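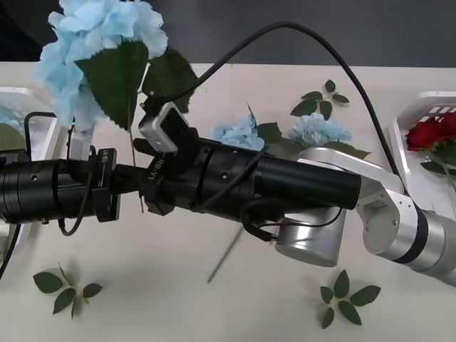
## Getting the kitchen ready for the Foltholm water shutoff

16/11/2019

So the town has finally put out the notice and it's official: the old main under Greltesberg Road is coming out, and around 2,000 homes will be without water overnight while they do it. There was a lot of shouting at the town meeting (I did a little of it myself), mostly over the short warning. Fine. We've got the warning now, and I've been through one of these before, back in April, when I did nearly everything wrong. Here's how I'm doing it this time!

### Filling up

- Fill your drinking water first, before you touch the buckets for anything else. Last time I filled the bathtub, felt very pleased with myself, and then had nothing I wanted to make coffee with.
- Use pots with lids. Stockpots, the pressure cooker, the big pasta pot - they're all just sitting there anyway. Rinse them well, because a pot that held curry will tell you so.
- Write "DRINK" or "WASH" on a strip of masking tape and stick it on the lid. My neighbor Tsehay Shiferaw does this with everything in her fridge and I used to tease her for it.
- Leave a jug by the bathroom sink for teeth and another next to the toilet with a bucket. To flush, pour the bucket straight into the bowl in one quick go. A slow trickle does nothing.
- Don't leave a full bucket where a toddler can get at it. Put it behind a closed door, or skip it.

### Cooking and dishes

Cook ahead, and pick something you can eat out of a bowl with one spoon. I'm making lentil soup and a tray of cornbread, and the soup gets reheated in the same pot it was made in. Anything that needs draining is a bad idea. Same goes for salad greens, unless you wash and dry them the afternoon before and roll them up in a dish towel in the fridge.

Run the dishwasher that afternoon even if it's half full. For whatever gets dirty after that, scrape it well, wipe it with a damp paper towel and stack it. If you really can't stand the stack, a spray bottle with water and a drop of dish soap goes a very long way, and then you rinse with a second spray bottle of plain water.

### Before the water goes off

Empty the ice maker tray and switch the ice maker off. Check that every faucet in the house is closed, including the one in the basement you forgot you had. Marianna Dudek over on Abera Lane left her laundry sink open in April with the plug in, went to work, and came home to a wet floor when the pressure came back.

### When it comes back on

Start with the cold tap in the tub, since it doesn't have one of those little screens on the end. Let it run until the spitting stops and the water looks clear. Then do the other cold taps, and the hot ones last. If your kitchen faucet seems weak afterward, unscrew the screen at the tip and rinse out the grit - mine had a good pinch of rust in it.

Hold off on white laundry for a day. I lost 2 good pillowcases to orange spots and I'm still annoyed.

Leftover wash water can go on the shrubs.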